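しごとの面接では何を聞かれるのか

会社で働きたい人は、まず応募の書類を送ります。会社は書類を読み、会ってみたい人を選びます。選ばれた人が会社の人と話し合う場を、面接(めんせつ)といいます。

面接の目的は2つあります。会社が応募した人のことを知ること、そして応募した人が会社のことを知ることです。試験に似ていますが、正しい答えが1つに決まっている質問は多くありません。

かばんと服の会社コトビー(Cotby)では、ある年の8月に397人の応募がありました。全員と長く話す時間はないため、面接は書類で選ばれた人とだけ行います。

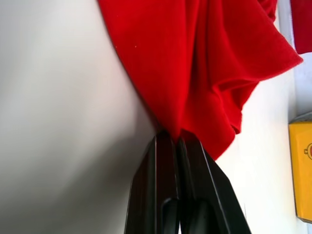
トアン・ディン(Toàn Đinh)さんからは、面接で答えにつまったら落ちるのか、だまって考えてもよいのか、という質問がとどきました。考える時間をとることは問題ありません。「少し考えてもよいですか」と先にことわると、相手は待つことができます。

よく聞かれる質問には型があります。

・なぜこの会社で働きたいのですか(志望動機)
・今までにどんなことをしてきましたか(経験)
・うまくいかなかったとき、どうしましたか(問題への対応)

志望動機とは、その会社を選んだ理由のことです。「有名だから」だけでは、ほかの有名な会社にもあてはまります。その会社の品物や仕事のやり方を調べ、自分のしたいことと結びつけて説明します。

経験の質問では、したことを順番に話します。どんな場面で、何をして、どうなったか。この順に話すと、聞く人は内容を整理しやすくなります。
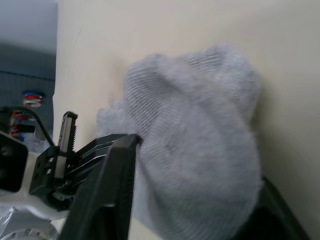 問題への対応の質問では、失敗そのものよりも、そのあとの行動が聞かれています。たとえば店で注文の数をまちがえた人なら、だれに知らせたか、次からどう確かめるようにしたかを話します。失敗がなかったことにする必要はありません。

面接の終わりには、応募した人が質問する時間があります。仕事を始める時刻、いっしょに働く人の数、仕事の教わり方などを聞きます。ディヴィテッティ(Divitetti)という会社では、この時間を先にとり、そのあとで会社の人が質問します。順番は会社によってちがいます。
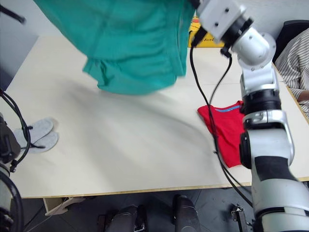 青緑色の服と、白いロボットアーム

面接の結果は、電話や手紙、メールで知らされます。採用(さいよう)は「働いてください」、不採用は「今回は見送ります」という意味です。不採用の理由は知らされないことが多く、働く場所や時間の条件が合わない場合もふくまれます。

ことばの説明
応募:働きたいと会社に申しこむこと
条件:給料、時間、場所などの決まり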